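The delay of typing was measured in Jarnow, a word editor that runs in the browser. We opened the same report of 67 pages on each computer and typed one paragraph with the onscreen keyboard.
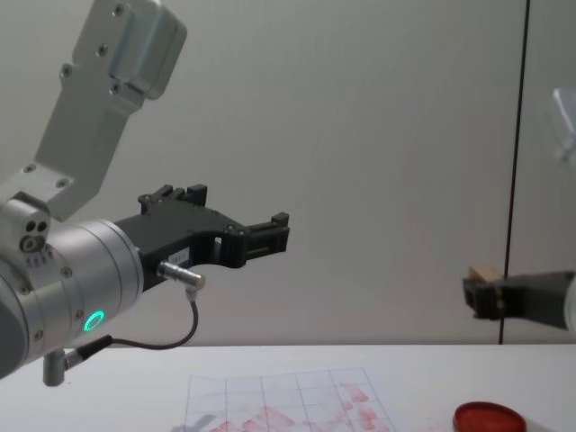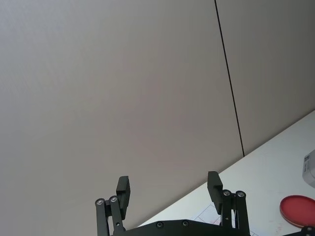
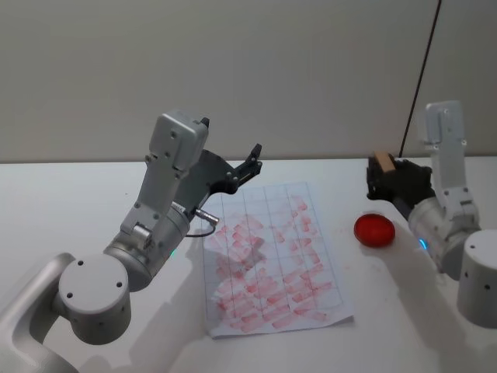

Figure 4. Two arms at a white tabletop (first and third) and the tabletop with the wall (second).

4.2 Saving of documents

When the file was stored on the Stelatum server, saving became slower after five users had opened it.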